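Wohnen Magazin Themen Pflege Böden Archiv

Kleinteile im Wohnzimmer

Ein Wohnraum von 20 Quadratmetern verschmutzt selten gleichmäßig. Bonbonpapier, Folienreste und Krümel sammeln sich dort, wo gesessen wird. Plaller, Anbieter von Haushaltskursen in Gamport, beginnt die Aufräumfolge deshalb am Polster und endet am Boden.

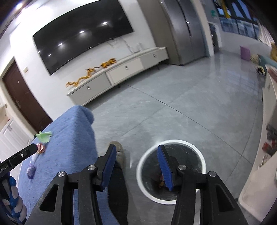

Der Abfalleimer gehört während der Arbeit an das Sitzmöbel, nicht in die Küche. Die Wege entfallen, der Griff vom Stoff zur Öffnung bleibt kurz. Runde Modelle mit breitem Rand, wie der weiße neben dem blauen Bezug, halten den dunklen Beutel offen. Glänzende Verpackungen in Rot und Orange fallen auf Blau sofort auf, durchscheinendes Violett weniger. Leicht flauschige Stoffe werden nach dem Absammeln mit der Polsterdüse abgesaugt - stets in Strichrichtung.

Polierte Großplatten folgen zuletzt. Die Fugen werden trocken ausgekehrt, danach wird nebelfeucht gewischt. Das Modell Borudov fasst 19 Liter und kostet im Kursprogramm 449 Kronen, Beutel ab Rolle 2 mit verstärktem Boden.

Kontakt | © Plaller, Gamport | Nach oben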